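**Storage for a shared living room: progress report, March**
Willy Segers and Drahomíra Michalík

Our course project asks what a household of four students keeps in one cabinet, and whether better storage makes anyone tidier. So far we can answer the first part.

The cabinet is a sideboard we have named Zesel, after two other names were voted down. It's a low, off-white thing with grooved doors, and it has swallowed every object that ever lacked a home. Before sorting, we weighed the contents on a kitchen scale in batches. The board games came to 1,890 grams, the candles to 830, and the takeout menus to more than either of us wanted to write down. Drahomíra did the weighing. Willy did the bending, and would like that reflected in the grade.

## What we looked at

We kept a log for 20 evenings and wrote down each time someone opened a door, what they took, and whether it went back. Things went back less often than doors were closed, and doors weren't closed very often.

The grooves deserve a paragraph. They look wonderful in a store. At home, each one is a private shelf for dust, and a flat cloth slides right over the top of it. A soft brush run along the ribs worked better, though it took most of an evening and both of our good moods. The wood floor was easy by comparison, apart from going around the white cable.

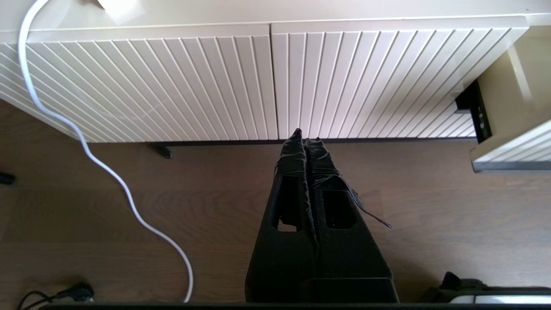

## Changes so far

- Games moved to the left side, in one stack, heaviest at the bottom.
- Candles went into a shoebox with a lid.
- Menus were recycled, over one objection.
- Paper left on top gets read or thrown out before bed. Compliance is poor.

## Still to do

We need a second log of the same length to compare with the first. Willy wants to label the shelves. Drahomíra has pointed out that the people who ignore doors will also ignore labels, so we plan to label one side only and leave the other alone. The hinge screws will be checked before the second log starts.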